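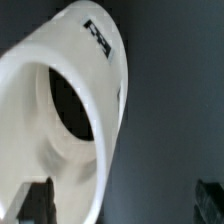
Seit September läuft die Zelle bei Trendano im Probebetrieb, und am Freitag ist sie zum ersten Mal so stehen geblieben, dass ich hinfahren musste. Die Fehlermeldung kam von der Ciler-Steuerung: Greifkraft außerhalb der Toleranz, Achsen gesperrt. Mehr stand nicht drin.

Im Protokoll sah es anders aus. Der Greifer war vor dem Schließen schon zu weit unten gewesen, hatte mit der Fingerspitze aufgesetzt und trotzdem weiter zugefahren. Die Kraftgrenze stand auf 700, eingestellt hatten wir im Sommer 460. Irgendwann beim Einspielen der neuen Version ist der alte Wert zurückgekommen — vermutlich aus einer Sicherung, die noch in Pletville erstellt worden war. Das Teil hatte danach einen Riss, ein Finger war verbogen. Verletzt wurde niemand, die Tür war zu und verriegelt.

Der falsche Wert erklärt aber nur den Schaden. Warum der Greifer überhaupt zu tief stand, hat mich das ganze Wochenende gekostet.

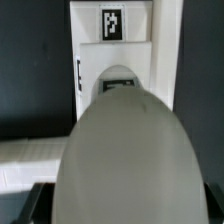
Die Lage der Station wird bei jedem Anlauf neu aus den Markern berechnet, und genau da lag der zweite Fehler. Unsere Auswertung verlangte 2 erkannte Marker und nahm dann den Mittelwert, ohne zu prüfen, ob sie vollständig zu sehen waren. In der Anfahrt ist der obere Marker frei, von dem weiter unten bleibt hinter dem Greifergehäuse nur der obere Streifen übrig. Wenn die Erkennung aus so einem Rest noch etwas macht, liegt die Höhe daneben. Im Protokoll vom Freitag waren es 11 Millimeter.

Geändert habe ich bisher Folgendes: Verdeckte Marker werden verworfen, und wenn die beiden Höhen auseinanderliegen, hält der Arm an und meldet das auch so. Die Kraftgrenze wird beim Start mit dem Sollwert verglichen. Den Finger habe ich gegen einen aus dem Lager von Sârbu getauscht und neu vermessen.

Danach liefen 1,000 Anfahrten ohne Teil, mit halber Geschwindigkeit. Keine Sperre, drei Meldungen wegen abweichender Höhe, alle drei bei derselben Armstellung. Die muss ich mir noch ansehen. Bis dahin bleibt die Zelle auf halber Geschwindigkeit und nachts aus.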